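Chapter 2
Pricing the First Season

Every new mowing business reaches the same exciting moment: somebody asks, "How much?" This chapter is all about having a good answer ready!

We'll follow Nesma Younis, who started Trenus Lawn & Yard with one mower and a borrowed trailer. In September she had 70 regular customers, and she charged nearly all of them the same price. One was a corner lot on Pelupessy Street that took twice as long as its neighbors — and she was losing money on it with every visit.

Her fix began with a stopwatch. She timed 314 visits, including unloading, trimming and the drive to the next stop, and then worked out what an hour of her day really cost. You'll do the same thing in Section 2.1, using her route sheets.
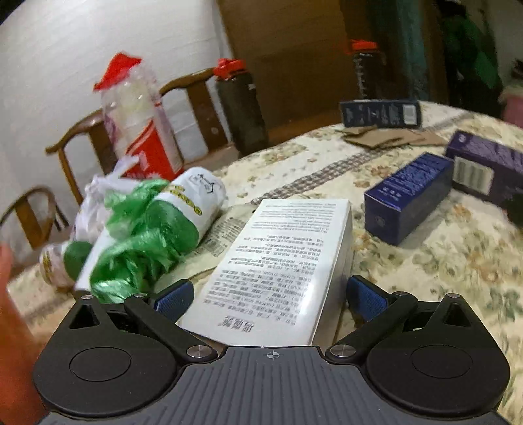

Once you know your hourly cost, pricing gets a lot more fun. You can look at a yard, guess the minutes, and name a figure you believe in. Keep a calculator and a notebook handy as you read — the worksheets build on each other, and you'll want your numbers from this chapter again when we get to spring cleanups.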